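right, thread on moving the kitchen out of one flat and into another in March with no lift. mostly for my own memory, bit for anyone about to do the same. typos staying in

1/ new place is in Fivudlow, third floor. old place was ground floor. you do not understand what a saucepan weighs until the second flight of stairs

2/ got 37 boxes in the end. had guessed 20. I own a normal amount of stuff, or thought I did. books fine, clothes fine, kitchen was the killer. jars. so many jars

3/ best thing I did – stopped buying food 6 weeks before. ate the freezer down. ate the back of the cupboard down. some grim dinners (chickpeas + tinned peaches, never again) but it saved at least a couple of trips up the stairs

4/ spices. threw out anything I couldn't smell with the lid off. that was most of them. kept cumin, paprika, the good pul biber from Uçar on the corner of the old road. going to miss that shop more than the flat tbh. they did a bag of flatbreads for nothing much after 5pm

5/ vans. got quotes off three firms. went with Gotavar, they were middling on price but the only ones who asked what floor. the cheapest lot didn't ask and I just knew there'd be a row on the pavement

6/ they turned up at 7 in the morning when I'd been told 9. I was in pyjamas taping a box shut with parcel tape I had to find the end of with my teeth. done by lunch though so no complaints

7/ write on the SIDES of the boxes. I know everyone says it. I wrote on the tops. then they got stacked. so every box was a box with another box on it. spent the first evening looking for a fork

8/ oh and the kettle goes in your own bag, on you, with mugs and teabags and a loo roll. did get that bit right

9/ the old landlord wanted the oven "as new". it wasn't new when I came. bought a tub of Nutosent paste, left it on overnight, scraped it off with an old bank card. windows open the whole time, stinks. deposit came back minus a charge for a lightbulb. a lightbulb

10/ meter readings – take them before you hand the keys over, both ends. I forgot gas at the old one and had to go back and ask the new people through the letterbox more or less. they were nice about it

11/ post redirect, do it early. council tax, do it early. dentist I still havent done

12/ ok so the actual kitchen. lived with everything on the floor for 6 days before deciding where anything went and I'd do that again. you find out where you stand to chop, where you put the wet spoon down, which cupboard you open first without thinking

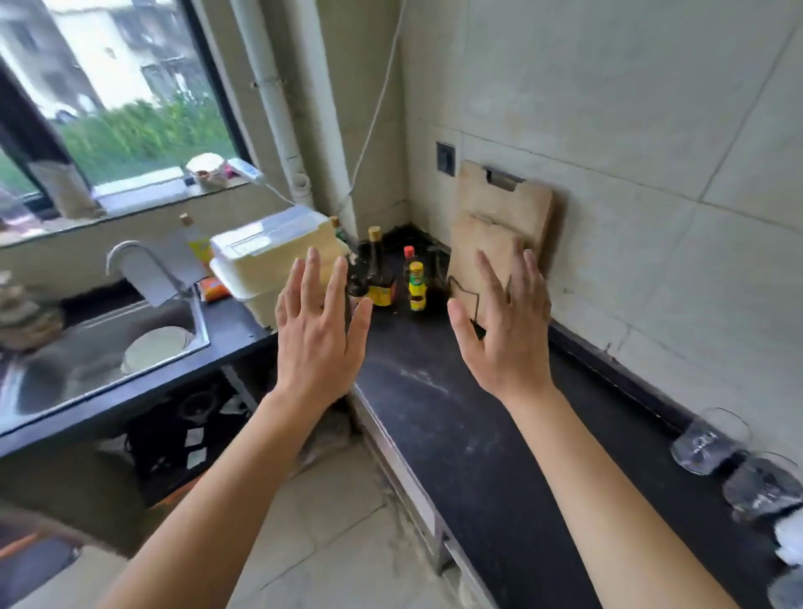

13/ rule I've ended up with is if I use it daily it can live out, if not it goes behind a door. tins low down, plates by the sink, baking stuff on the top shelf where I need the step. I bake twice a year, it can wait

14/ still got 3 boxes not opened. one says MISC, one says MISC KITCHEN, one says nothing at all. giving them till summer and then I'm taking them to the charity shop shut

15/ someone asked what it cost all in. more than I'd budgeted, mostly because of parking. check if you need a permit to stop the van outside. I did need one. I did not have one

16/ anyway bread shop recs for Fivudlow please, the one by the station is all air. and if anybody wants flat packed boxes I've got a hallway full, collection only, bring your knees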